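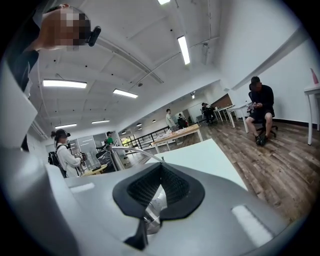 Handheld gripper in use on the open floor, with tables and another operator nearby

Murnwood Handheld Gripper, Model 40
Order no. 2234
Supplier: Baysal
Page last revised: 05/04/2020

The Murnwood Model 40 is a gripper which the operator carries in the hands. It is used for recording manipulation tasks that will later be taught to a robot arm. Because there is no arm between the person and the tool, many buyers think that no safety rules are needed. We do not agree with this, and we ask every customer to read the working rules on this page before placing the order.

Scope of delivery
Gripper with housing and jaws
Pair of marker gloves, white
Signal cable
Printed working rules, 31 pages
Spare jaw pads, one set

Working rules (short version)

1. Space. Each operator has one table for the task. Nobody else should place personal things on this table during a recording. Phones, drinks and bags can stay on a different table. People who wait for their turn may sit in the same room, but they should keep their feet and chair wheels away from the cables.

2. Hands. Hold the gripper with both hands when the jaws are closing on a fixed or heavy object. Do not put a finger between the jaws to correct the object. Open the jaws first, put the tool down, and then correct it.

3. Markers. The marker on the back of the glove must stay flat and clean. A bent marker gives a wrong position of the hand, and the recording has to be made again. Please do not wash the gloves in a machine.

4. Cables. The cable should leave the table on the side where the operator does not walk. Leave enough slack for the full movement of the arms. Power strips are to be placed close to the wall.

5. Breaks. After 40 minutes of work the operator takes a break and puts the tool down. The weight feels small in the beginning, but the wrists become tired before the person notices it.

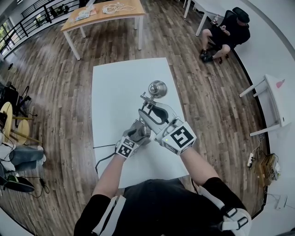 Two-handed hold with marker gloves, jaws closed on a round door knob

Round objects
Knobs, balls and bottle caps are the most difficult objects for parallel jaws, and we receive many questions on them. Take the object by the stem or the neck if it has one. If there is only a round surface, use the spare pads and close slowly. The closing force is set at the factory and should not be changed by the user.

Which standard applies?
We are asked this often. A tool moved by hand is not a robot, so the robot rules of your site may not mention it. At our test site in Flestcombe we treat it as a powered hand tool, with a written risk assessment for each new task. Visitación Sepúlveda from our safety office wrote the form in March and can send it to you without cost. Your local rules always come first.

Inspection
Check the jaw screws and the cable before each shift. After 128 hours of use, send the gripper to the Jondthorpe workshop for a full inspection. Write the hours in the logbook by hand, the tool does not count them.

Related items
Jaw pads, soft
Marker gloves, small and large
Transport case for Model 40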